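Bench tips I stole from the Votora open day

Went to the robot open day at Cirnport in August. Came home with tips for my own workbench, go figure. Quick list before I forget.

Clear the bench first. Everything off, then put back only what the job needs. Took me 24 minutes at home, most of it screws.

Pens go in a mesh cup - dust falls thru, and you can see whats in the bottom. Blue cap marker for plastic bins, wipes off with rubbing alcohol. Test a corner.

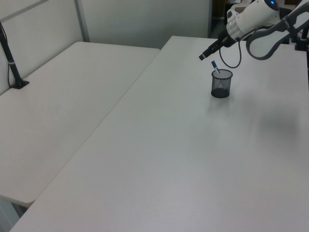

Clamp things. Lamp, vise, whatever. Anything standing loose on a bench will get an elbow sooner or later. Mine did in 2017, still have the dent in the floor.

Leave slack in cords where something has to move. Drill press, swing lamp, same deal. Tight cord pulls on the plug and thats where it goes bad.

White top if your repainting. Matte, not gloss. Dropped a tiny spring on mine yesterday and found it rigth away.

Next one is in Arnadham, demos start at 10. Bring a notebook, parking is lousy.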